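Replacing the save battery in a Game Boy cartridge

Applies to original grey and coloured cartridges that store saves in battery-backed SRAM. Cartridges that save to EEPROM or flash have no battery on the save circuit and are not covered.

Symptoms

The game runs normally but the save file is missing at the next power-on. In some cases the save survives a quick off and on but is gone the following day. A game that does not boot at all has a different fault, usually dirty edge contacts, and should be cleaned before any soldering is attempted.

Before starting

Removing the battery erases the save. If the save still loads, back it up first with a cartridge reader. The steps below use the Skendero reader, but any model that can dump and restore SRAM will do. Dump the save twice and compare the two files. If they differ, clean the contacts and dump again until they match.

Parts and tools

3.8 mm security bit
Temperature-controlled soldering iron with a small chisel tip
Leaded solder, flux pen, desoldering braid
Isopropyl alcohol and cotton buds
Multimeter
Tabbed lithium coin cell, same type as the one fitted

Read the type from the face of the old cell. CR1616 and CR2025 are both common, and the board footprint differs. A CR2032 is thicker than a CR2025 and may stop the shell from closing. Buy cells with the tabs already spot-welded. Do not solder directly to the body of a coin cell, as the heat damages the seal and the cell may vent. Holders are sold for some boards, but most need part of the shell cut away.

Opening the shell

1. Remove the screw on the rear with the security bit. Keep downward pressure on the bit, as the head strips easily.
2. Slide the front half down a few millimetres until the catches release, then lift it off.
3. Lift out the board by its edges. Note which way round it sits.

Testing the old cell

Set the multimeter to DC volts and measure across the tabs with the board out of the console. A new cell reads slightly over 3 V. Anything under 2.5 V should be replaced. If the cell reads well but saves are still lost, suspect the tab joints or the SRAM supervisor circuit. Reflow the joints first.

Removing the old cell

1. Record the polarity. The board is normally marked + and - beside the pads, but check against the cell before removing it.
2. Apply flux to both joints and add a little fresh solder. The old solder melts more readily once mixed.
3. Heat one tab and lift it gently as the solder flows. Never lever a tab off cold, as the pad will come away with it.
4. Repeat for the other tab.
5. Clear the pads with braid and clean off the flux with alcohol.

The negative pad is often joined to the ground plane and takes longer to heat. Raise the iron temperature slightly instead of holding the tip in place for more than a few seconds.

Fitting the new cell

1. Cover the edge contacts with polyimide tape so that solder cannot splash onto them.
2. Tin both pads lightly.
3. Place the cell with the tabs over the pads and check the polarity again.
4. Solder the positive tab, then the negative.
5. Measure across the tabs. The reading should match that of the new cell before fitting. A much lower reading indicates a short.
6. Remove the tape and clean the contacts.

Restoring and checking

Write the backup to the cartridge with the reader, then dump it again and compare with the original file. Start the game, load the save, make a new save and switch off. Leave the cartridge out of the console overnight and load it again before closing the shell for good.

Games with a real-time clock draw more current and will need a new cell sooner. The clock must be set again from the game menu after the change.

Tape the terminals of the old cell before taking it to a battery recycling point.

Gallery

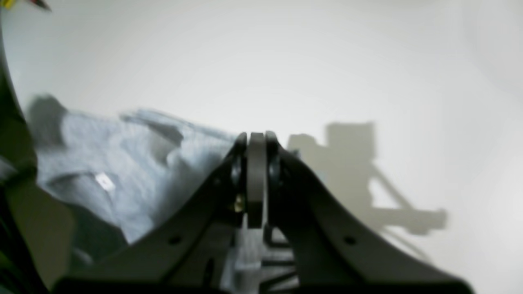
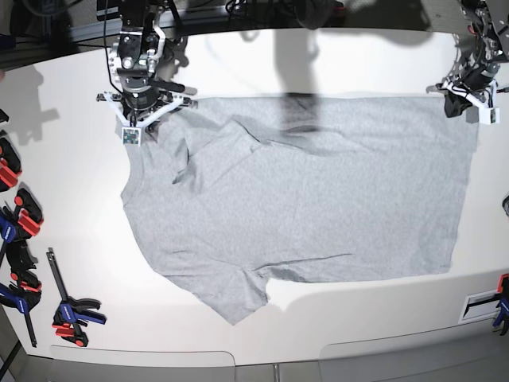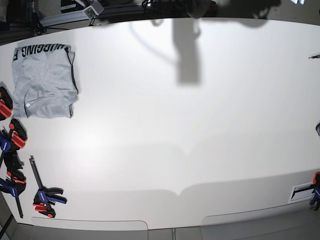

Light grey T-shirt on a white table (second and third pictures)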